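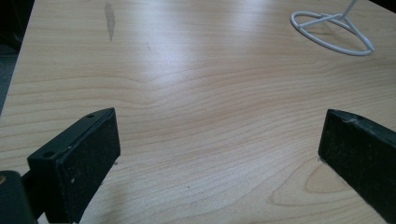 ## Gray mark on a pale wood table, how do I get it out?

Asked on Wednesday, 2 answers

So this is my table, light wood (maple or birch veneer, I think?), and near one end there's a long skinny gray smudge running up and down. There's a fainter streak close by too. I've tried dish soap and a damp rag and it just sits there! The white wire stand lives on this table full time, so maybe it's from that? I paid $278 for it at the Ketuver outlet in Clisville and I'd really like not to wreck it.

### Answer 1 (863 views)

Try a white pencil eraser first, going with the grain. If the mark is metal rub or scuff sitting on the finish, it'll lift. If not, a tiny bit of non-gel toothpaste on a soft cloth, light pressure, then wipe it clean. Please don't sand it, veneer is thin and you'll go right through (ask me how I know). And stick felt dots under that stand!

### Answer 2

mineral spirits. worked on mine

**Comment from asker:** Thanks both, eraser tonight. Does the spirits thing dull a shiny finish? Mine's pretty glossy in the light.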